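Technical notes: condensation and window ventilation in the Brallandale units

This item replaces the short notice on damp that went out in February. Several tenants asked for figures and for something more exact than "open a window", so the readings are given in full, together with the settings now recommended for the units on both floors.

Background

The Brallandale building was reglazed in stages. The old single-glazed steel frames leaked a good deal of air at the corners and along the hinges, and this leakage did most of the ventilating. The new frames are double glazed with two rubber seals and leak very little. Heating bills have fallen in most units. Moisture made indoors, by people, kettles, wet coats and drying work, now stays in unless it is let out on purpose.

In the first winter after reglazing we had reports of water on the inside sills, and in four units black mould on the reveals. The mould was on the plaster beside the frame and not on the frame itself. That fits with cold masonry next to warm glass. The old glass used to be the coldest surface in the room and collected the water where everybody could see it. The reveal is now the coldest surface, and plaster takes up a fair amount of water before it looks wet.

What was measured

Loggers were placed in a ground floor unit on the north side and in an upper unit on the south side. Each recorded air temperature and relative humidity at desk height, and the surface temperature of the reveal at mid height, 154 mm in from the frame. Readings were taken through February with the trickle vents closed for the first part of the month and open for the rest. Occupants were asked to keep to their normal hours.

With vents closed, the north unit sat at 19 degrees and 68 per cent relative humidity during working hours. Air in that state has a dew point close to 13 degrees. The reveal was at 12 degrees on the colder mornings, so water was forming on it, though only a film.

With vents open, the same unit sat at 18.5 degrees and 54 per cent. The dew point dropped to 9 degrees and the reveal stayed above it on every morning recorded. Heating use went up slightly. The meter in that unit also feeds the corridor lights, so no exact figure is offered.

The south unit was never at risk. Its reveal gets sun from mid morning and stayed above the dew point with the vents in either position. Tenants on that side can treat the rest of this note as advice for the darker months.

Mould needs less than standing water. A surface that stays at 80 per cent relative humidity for days at a time is enough. The north reveal was over that limit for most of the closed period, including hours when it would have felt dry to the hand.

The vents

Each window has a Sternix slot vent in the head of the frame, with a sliding cover worked by a small tab. The equivalent area of each vent, fully open, is 4000 square millimetres. A few tenants have taken the tab for a second lock. It is not a lock and can be moved with the window shut.

The larger north units have two windows and therefore two vents. Both should be open during working hours from the start of the heating season. Leaving one open and one shut gives much less than half the flow, as air needs a way in and a way out, and the door seals are also tight.

Three vents on the upper floor were found painted shut. These have been freed with a blade and the covers replaced. If yours does not slide with light finger pressure, report it and do not force it, as the tab snaps at the root and the cover then has to come out from above.

The outside hoods have an insect mesh that blocks with dust. The mesh on the road side was heavily clogged after one season. It will be brushed out when the gutters are done.

Extract fans

The wall fans in the wash-up areas are the Skistix type with a humidity switch. They were delivered set to come on at 80 per cent, too high to be of any use here. All have been reset to 65 per cent. The overrun timer has been set to 15 minutes.

Please do not switch these fans off at the isolator. The running cost is very low and the shutter flap does not seal well when the fan is off, so a cold draught is felt either way. Two fans had been taped over. The tape has been removed and the flaps given a new spring, which cuts down the rattle in an east wind.

Heating pattern

Short bursts of high heat do little for a masonry building. The air warms and picks up moisture while the walls stay cold, and the water ends up on the walls when the heating goes off. A lower, longer setting keeps the reveals warmer for a similar amount of energy. The suggested setting for north units is 16 degrees overnight and 18.5 by day.

Portable gas heaters remain forbidden under the lease. Apart from the fire risk, burning one kilogram of bottled gas gives off more than one and a half kilograms of water vapour into the room.

Things near the window

Air has to be able to move over the reveal and the sill. Cupboards, racks and stacked boxes should stand at least 50 mm away from an outside wall. Benches fixed under a window are acceptable where there is a gap at the back. Items heaped against the glass trap a layer of still air and make that part of the pane and frame colder, and the water that collects there runs down behind the bench where it cannot be wiped.

Blinds have the same effect. A roller blind pulled fully down overnight keeps room heat off the glass while letting moist air pass round its edges. Leave it 100 mm short of the sill.

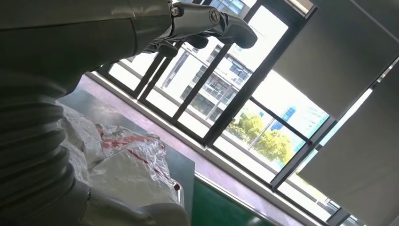 Treating mould that is already there

Small patches can be cleaned by the tenant. Use a fungicidal wash, leave it for the time stated on the bottle, wipe with a damp cloth and throw the cloth away. Do not brush dry mould, as this spreads spores through the room. Household bleach takes the colour out but does little below the surface of the plaster, and the patch tends to return in the same outline.

Patches larger than a sheet of A4 should be reported. The plaster there will be checked with a meter before any repainting. Painting over damp plaster with vinyl emulsion makes matters worse, and in one unit it had to be stripped back to the brick.

Reveal insulation

Better ventilation deals with most units. For the coldest reveals, on the north-east corner, it may not be enough in a hard winter. A trial is planned using 10 mm insulating board bonded to the reveal and skimmed. The quotation from Ristić for the trial windows is 1155 pounds including making good. The board takes up some of the visible frame width, so the handles have to be checked for clearance first. On two windows the handle will need a shorter neck.

If the trial reveals stay above the dew point with the vents open, the same work will be priced for the rest of that corner. A further 400 pounds has been set aside for loggers and spare vent covers.

Summary of settings

Trickle vents: open in working hours, both windows, through the heating season.
Fans: 65 per cent, isolator left on.
Heating, north units: 16 degrees overnight, 18.5 by day.
Blinds: 100 mm clear of the sill.
Furniture: 50 mm clear of outside walls.

Loggers can be borrowed from the building office for a week at a time. They run on a coin cell and need no setting up - place one at desk height, out of direct sun and away from heaters, and return it with a note of the unit number and the vent position. Requests for vent repairs before the cold weather sets in should reach the office by 15/11/2019.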